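Week 4 handout - sorting and storage in small workshops (E. Fodor)

Recap: a category is only useful if two people would file the same item the same way. Cloutier shop case, pp. 53 on. They had 200 part names and no rule for the odd ones.
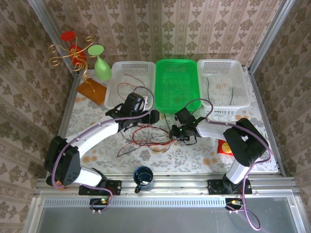

Fixed places vs. floating places. Fixed = easy to learn, wastes room. Floating = saves room, needs a list somebody keeps current. Brustell tried floating in May, went back to fixed. Why? Read the memo befor Monday.

Open bins. Contents show without lifting a lid. Dust is the trade-off. 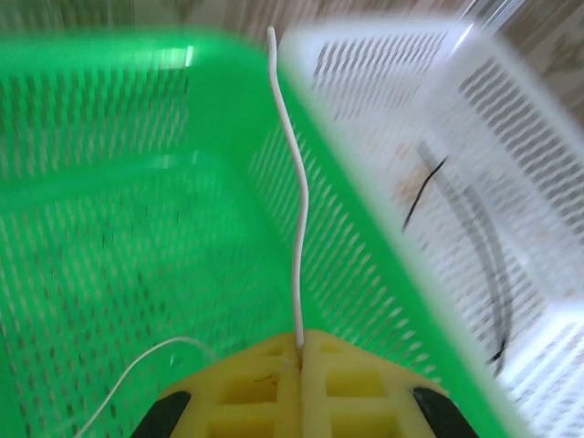

Fig. 2. Green slotted basket, white one beside it.

Mixed bins - last resort. Cords, string, offcuts. Set a limit and a date to clear it out. Heltisar rule: if it tangles, it gets its own bin.

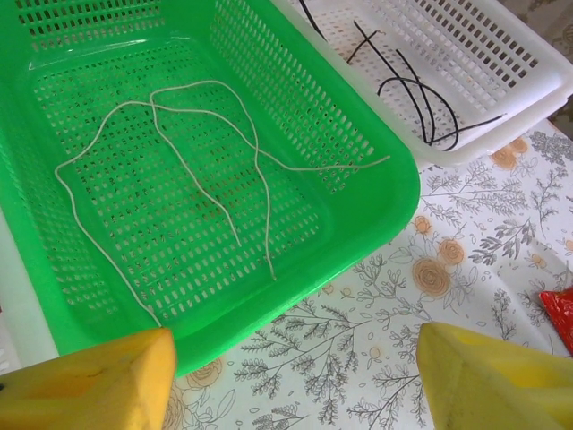

Fig. 3. Thin pale cords in a green basket.

Homework: pick one drawer at home, write teh rule for it in one sentence. Bring to Room 2039.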